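## 4. 包装色による味の予期：先行研究の再検討

### 4.1 問題の所在

菓子の包装色が味の予期を左右するという主張は、消費者研究の教科書ではほぼ既定の事実として扱われている。赤は辛味または濃い味、緑は野菜または抹茶、黒は高級感、といった対応表が添えられることも多い。しかし、その対応表がどの実験のどの条件から導かれたのかを遡ると、同じ少数の報告に行き着く。本節では、引用頻度の高いRotheの棚前実験と、それを補強したとされるParriの再分析を取り上げ、両者が引用者の言うほどのことを示しているかどうかを検討する。

あらかじめ立場を述べておくと、筆者は色が予期にまったく影響しないと考えているわけではない。影響の有無よりも、その大きさと、色以外の手がかりから切り離して論じられるかどうかに疑問を持っている。店頭の菓子袋は単色の紙片とは違う。文字があり、商標があり、写真があり、光沢があり、手に取れば音がする。赤い袋と橙の袋を比べたと称する研究の多くは、実のところ、別の製品を比べている。 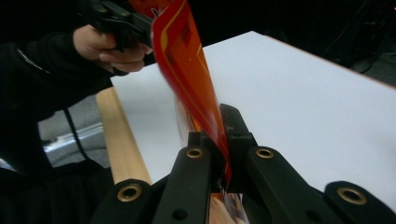
最終更新日：2024年11月29日

赤と橙の扱いは、この問題をよく表している。両者を「暖色」として一括する研究と、別の水準として立てる研究が混在し、同じ総説の中で区別なく引かれている。赤と橙が一枚の包材に同居する例は珍しくなく、その場合にどちらの水準へ割り振るかの規則を明記した論文は、筆者が確認した範囲では少ない。柔らかい包材は曲がり、ねじれ、見る角度によって表に出る色の面積も変わる。平らに置いた包装を正面から撮影し、その画像の平均色を刺激値とする手続きは再現しやすいが、買い手が棚や手元で見る色の近似としてどの程度妥当なのかは検証されていない。

### 4.2 Rotheの棚前実験

Gudrun Rotheの実験は、小売店Wysockaの協力を得て、Plumholmの店舗で行われた。参加者は71名で、架空の銘柄「Sarska」の名を印刷した袋を見せられ、中身の味を予想して評定用紙に記入した。袋の地色は4水準、すなわち赤、橙、緑、黒である。結果として赤の袋は「味が濃い」、黒の袋は「高価である」と評定される傾向があったと報告されている。

この報告がよく引用される理由は理解できる。実験室の画面でなく実際の店舗で行われ、袋は実物で、教示も簡潔である。だが論文の付録を読むと、気になる点がいくつもある。

第一に、参加者の割り付けである。各参加者は全水準を続けて評価しており、提示順は棚の並びに従って固定されていた。赤が最初で、黒が最後である。最初に見た袋が基準点となり、その後の評定がそこからのずれとして付けられた可能性は排除できない。Rothe自身は本文で順序効果に触れ、「影響は小さいと思われる」と書いているが、小さいと判断した根拠は示していない。

第二に、「味が濃い」という項目の翻訳である。原語の評定語は、塩味の強さにも香辛料の刺激にも、単に印象の強さにも読める。袋の色が目立つから「強い」と答えた参加者と、塩辛そうだから「強い」と答えた参加者が、同じ点数として合算されている。包装の目立ちやすさと味の予期は、少なくとも別の設問で尋ねるべきだった。

第三に、銘柄名の影響が切り離されていない。「Sarska」という語の響きから辛い食品を連想したという自由記述が付録に採録されているにもかかわらず、本文の考察では一度も扱われない。全水準で同じ名前を使ったのだから相殺される、という反論は予想できる。しかし名前と色が互いに意味を強め合うのであれば、定数として引き去ることはできない。辛そうな名前が赤地に載ったときだけ働く効果は、この計画では赤の効果として現れる。

さらに言えば、店舗という環境の利点も十分には活かされていない。評定は売場の端に設けた机で行われ、参加者は袋を買うことも、隣の商品と見比べることもなかった。店内で実施したという事実だけで生態学的妥当性が担保されるのであれば、駐車場での質問紙調査も購買行動の研究になる。

### 4.3 Parriの再分析とDirwood目録

Hefin Parriは、包装見本の目録であるDirwoodから400点を抽出し、地色と味の表示との対応を集計した。赤地の袋には辛味や濃厚さをうたう製品が多く、緑地の袋には海苔、豆、抹茶の類が多いという結果である。Parriはこれを、Rotheが観察した予期が市場での経験に裏づけられた学習の産物である証拠とみなした。

筆者はこの推論に同意しない。市場に対応関係があることと、個々の買い手がそれを学習していることは別の命題である。加えて、Dirwoodの収録方針には偏りがある。目録は寄贈によって拡充されてきたもので、寄贈者は印象的な包装、つまり色のはっきりした包装を選んで送る傾向があると考えるのが自然だろう。地味な多色刷りの袋は送られにくく、送られても分類しにくい。Parriは分類不能の見本を分析から外しているが、外した件数を報告していない。

分類の仕方にも疑問が残る。Parriの手続きでは、正面の過半を占める色を地色と定め、上端や側面の色を無視する。この規則の下では、色が上下で切り替わる袋は、どれほど対比が強くても単色として登録される。
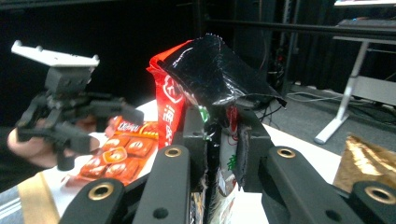
**図2** 上部が黒い赤色の菓子袋。赤い面に白い漢字が縦に並ぶ。

図2の袋を例にとる。Parriの規則をそのまま当てはめれば、どちらの色が地色になるかは、上部をどこまで正面に含めるかで決まりうる。黒い部分は折れ曲がり、しわに光が当たって白く光っており、広げた状態での面積を見た目から推定するのは難しい。しかも黒い部分の下には緑と白の印刷がのぞき、小さな葉のような図柄も見える。赤と登録するか、黒と登録するか、あるいは緑の要素を副次色として残すか。どの選択にも一応の理屈は立つが、集計表の上では結果が変わる。

文字の問題もある。縦に並んだ白い文字は、読める者には内容を伝え、読めない者には図柄として働く。Rotheの実験もParriの集計も、ラテン文字の袋を暗黙の標準としており、縦組みの漢字が置かれた赤い面を、文字のない赤い面と同じ「赤」として扱ってよいかどうかは問われていない。漢字文化圏の読者にとって、赤地に白抜きの文字は祝い事から特売まで幅広い文脈で目にするものである。そこから直ちに辛味が予期されるという主張には、少なくとも別の証拠が要る。

### 4.4 効果の大きさについて

仮に上記の問題をすべて脇に置いたとしても、報告された効果が実務上意味を持つかどうかは定かでない。Rotheの論文は有意差の有無を強調するが、評定値の分布は図示されず、平均と検定結果だけが表に載る。個人差が大きければ、平均の差は少数の極端な回答者に由来しているかもしれない。原データの提供を求めたが、本稿の執筆時点で入手には至っていない。

筆者らは2月に予備的な追試を試みた。袋の代わりに色紙を用い、次いで同じ色紙に架空の製品名を添えた条件を加えたものである。参加者の数が少なく、統計的な結論を述べられる段階にはない。ただ、聞き取りの中で複数の参加者が、色だけでは何とも言えない、名前を見て決めた、と述べたことは記録しておく。内省報告を額面どおりに受け取るべきでないことは承知しているが、色の優位を前提とする側も、その前提を内省以外の方法で示しているわけではない。

なお、包装色の研究には公表の偏りも疑われる。赤と緑で評定に差がなかったという報告は投稿しにくく、査読者の関心も引きにくい。筆者が学会の要旨集で見つけた差なしの報告は2件あり、いずれも論文としては刊行されていない。この数から未公表研究の規模を推し量ることはできないが、刊行論文だけを集めた総説が一致した結果を示していても、それを頑健さの証拠とみなすには慎重であるべきだろう。

### 4.5 今後の検討に向けた条件

包装色の効果を主張する研究には、最低限、次の手続きを求めたい。

- 提示順を参加者間で入れ替え、順序ごとの評定値を報告する。
- 目立ちやすさ、塩味、辛味、価格の印象を別項目で測る。
- 製品名と地色を独立に操作し、交互作用を検定する。
- 多色の包装を除外する場合は、その件数と除外規則を明記する。
- 柔軟な包材については、平置きの状態と手に持った状態の双方で色面積を測定する。

最後の項目は手間がかかり、測定者間の一致も得にくいと予想される。袋の膨らみ方や上端の折れ方は一つごとに異なり、同じ製品でも数値がそろうとは限らない。平置きの値との差が小さいと確認できれば、以後の研究で省略しても差し支えない。現状では、その確認を行わないまま省略が慣行となっている。

次節では、棚の照明が色の分類に及ぼす影響を取り上げる。ParriがDirwoodの見本に用いた標準光源と、Wysockaの店舗照明との違いについては、そこで改めて論じる。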